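Home | Shop | Toys by Age | Building | Outdoor Play | Sale | Contact
Search products Go

Stedance Wooden Marble Run, Starter Set 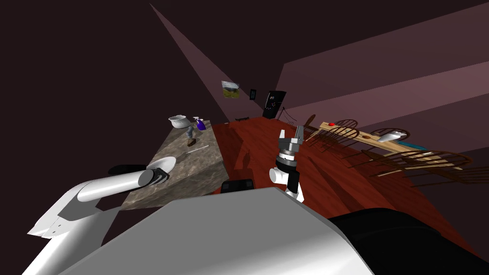
Details

The Stedance starter set comes with 204 pieces, including ramps, towers, two funnels and a bag of glass marbles. The ramps are solid beech with a beeswax finish. Tower blocks stack by their own weight, so there are no clips to snap off, and most builds go up on a rug or a low table.

Dorian Gaillard designed the track pieces to fit older Stedance sets. They do not fit Idik tracks – the groove is too narrow.

What's in the box

Ramps in 3 lengths
Tower blocks
2 funnels
Cotton storage bag
Building guide with 9 layouts

Ages 4 and up. Marbles are a choking hazard for children under 3. Wipe clean with a damp cloth and do not soak.

The curved ramp pack is sold separately and will be back in stock in October. Spare marbles ship from our Grirnirbridge store.

Sign up for our newsletter and get new toy arrivals by email. Enter your email Subscribe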